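Prurnalano Large Brick Set: User Guide

Section 3. Setting Up the Work Surface and Sorting the Bricks 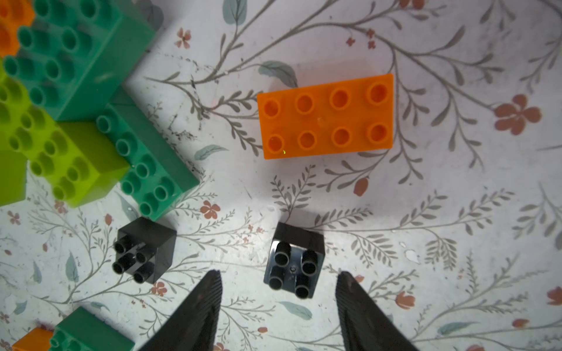 3.1 Scope

This section covers preparation of the table, sorting of bricks by size and color, and inspection before first assembly. Complete it before starting any model in the Eton or Gowda plan books. Storage is covered in Section 5 and washing in Section 6.

3.2 Terms used in this guide

Stud: the round raised part on the top face of a brick. The studs on Prurnalano bricks are hollow.

2x2 brick: a square brick with two rows of two studs.

2x4 brick: a rectangular brick with two rows of four studs. The orange brick on the tablecloth is a 2x4, lying flat with its studs up.

Long side: the side face that runs the length of a 2x4 brick. A 2x2 brick has no long side.

Base course: the first layer of a model, placed directly on the base plate.

3.3 Preparing the table

1. Choose a table that does not rock. Minimum clear area for the Eton plans is 24 inches by 24 inches. The Gowda plans need twice this width.

2. Wipe the table and let it dry.

3. Lay a cloth over the table. A light cloth is preferred. Black bricks are easy to find on a white ground, and a printed pattern does not affect sorting if the pattern is fine.

4. Pull the cloth flat from opposite sides. Work from the center outward and remove all folds in the area where the base plate will go.

5. Check the hang of the cloth. It must not reach the seat of any chair.

CAUTION: Do not use a cloth that slides freely on the table top. If the cloth moves when a brick is pressed down, clip it at the table edge or remove it.

NOTE: The cloth is for sorting and inspection. Models taller than 3 courses should be built on a bare table or on the base plate supplied.

3.4 Unpacking

1. Open the carton at the end marked with the arrow.

2. Remove the plan book and the base plate. Set them aside.

3. Lift out the inner bag and place it on the cloth. Cut the bag along the printed line. Do not tear it.

4. Tip the bricks out at the far left corner of the cloth. Keep the height of the drop low. The pile should stay in one quarter of the cloth, leaving the rest free for sorting.

5. Turn the bag inside out and check the corners for small pieces.

6. Compare the contents with the parts list inside the back cover. The full set contains 122 pieces.

WARNING: Keep the empty bag away from children. Dispose of it before continuing.

3.5 Sorting by size

Sort by size first and by color second. Sorting in the reverse order takes longer and produces mixed groups that must be handled again.

1. Draw the larger bricks out of the pile and move them to the rear of the cloth.

2. Pick out the 2x4 bricks. Lay each one flat, studs up, with its long side toward you. A slight angle is acceptable.

3. Pick out the 2x2 bricks and bring them to the front. They may be left on their sides at this stage. A brick on its side shows its studs and its side faces together and can be identified without being turned.

4. Leave a clear space between groups. Bricks that touch tend to be picked up together.

5. Return any brick that cannot be identified to the pile and come back to it last.

NOTE: Do not judge size by eye across the table. A 2x4 brick seen from one end can be mistaken for a 2x2. Check the stud rows.

3.6 Sorting by color

1. Within each size group, separate the bricks by color.

2. Place orange and black groups on opposite sides of the cloth. These two colors alternate in most of the Eton plans and are drawn from both groups in turn.

3. Place green and teal-green bricks last. The two shades are close under warm lamps. Compare them side by side in daylight or under a white lamp.

4. Glossy black bricks reflect overhead light along their edges, and this can hide a scratch or a chip. Tilt the brick until the reflection clears the edge being checked.

NOTE: Some orange bricks let a small amount of light through. Color may look uneven when the brick is held up to a lamp. This does not affect fit.

3.7 Inspecting the bricks

Inspect all bricks before first use and again after every wash.

1. Hold the brick with the studs facing you. Look into each stud. It must be open and free of lint.

2. Run a fingertip over the rim of each stud. Set aside any brick with a sharp edge.

3. On black 2x2 bricks, look for the small molded dot at the center of the stud group. The dot is part of the molding. Do not scrape or trim it.

4. Press two bricks of the same size together and pull them apart. They must join with moderate hand pressure and separate without twisting.

5. If a joint is loose, test each brick against a third one to find which is worn.

CAUTION: Do not use a knife or screwdriver to separate bricks. Damage to the side faces is not covered by the warranty.

3.8 Trial joint

Carry out one trial joint before starting a base course.

1. Place an orange 2x4 brick flat on the base plate with its studs up.

2. Take two black 2x2 bricks and turn them so that their studs point up.

3. Press the first black brick over the left four studs of the orange brick.

4. Press the second black brick over the right four studs. The side faces of the black bricks should meet without a step.

5. Lift the joined piece by the upper bricks. The orange brick must stay attached.

If the joined piece fails step 5, repeat with a different orange brick. If it fails again, contact Nukeck and quote the batch code on the carton.

Proceed to Section 4, Base Courses.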